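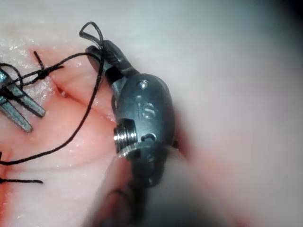
Gray instrument tip close to pink and red tissue.

Home | Shop | Brew Guides | Wholesale | Contact

How to Get Coffee Stains Out of a Travel Tumbler

Posted 2022-01-21 by Loretta Benavides
Filed under: Care & Cleaning

Steel tumblers pick up a brown film after a few weeks of daily coffee. Dish soap takes off the oils but leaves the stain. This method works on any unpainted stainless interior, including our Pennington and Jaltus tumblers.

What you need

Baking soda
White vinegar
A bottle brush with soft bristles
Hot water from the kettle

Steps

1. Take the lid apart. On the Jaltus, pull the slider straight up and pry out the silicone ring with a spoon handle. Put both in a bowl of warm soapy water.

2. Put two tablespoons of baking soda in the tumbler and fill it to an inch below the rim with hot water. Leave the lid off.

3. Let it sit for 40 minutes. Badly stained tumblers can sit overnight.

4. Scrub the walls and the bottom corner with the brush, then pour everything out and rinse.

5. If you still see white spots, those are from hard water. Add half a cup of vinegar, top up with warm water, wait 5 minutes and rinse again. Don't mix the vinegar with the baking soda. They cancel each other out.

6. Wash the ring and slider, rinse, and let every part air dry before you put the lid back together. A ring that goes in damp will start to smell.

Don't use bleach or steel wool on the inside. Bleach pits the steel and steel wool scratches it, and scratches hold stains.

Ceramic mugs can be done the same way. For those, a paste of baking soda and a little water on a sponge is faster than soaking.

Replacement rings for both sizes are on the Parts page. The Pennington ring does not fit the Jaltus lid.

9 comments | Share | Print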